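Session 5: collecting your own examples

Right, so last time we talked about what the model does with demonstrations, and this time you make some. Each pair records 70 takes of the Broleo task, and I'd much rather have 70 unhurried ones than a huge pile of rushed ones (I've had both — the pile was useless). Stand at the table, a gripper in each hand, and get your feet comfortable before you start. 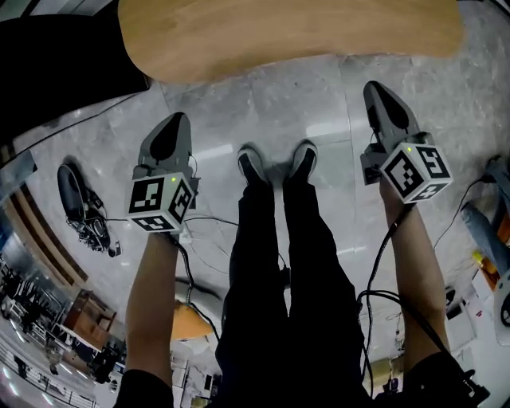 Hậu Kiều: I'd add that you should vary the starting position every few takes, or the policy just learns one spot on the table.

Quite right, and please do it! Keep the marker cubes unobstructed too, as the tracking goes wobbly when a sleeve flops over one. If you fumble, carry on and recover. We keep recoveries — the Dravton set had hardly any, and it showed.

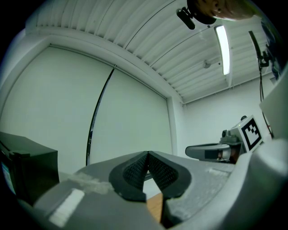 Do we delete takes where the object gets dropped?
Keep them, but tag them "drop" in the log so we can filter later.

Logs go in the Stockdale folder by Sep 20, 2025. Reading for next time is chapter 9.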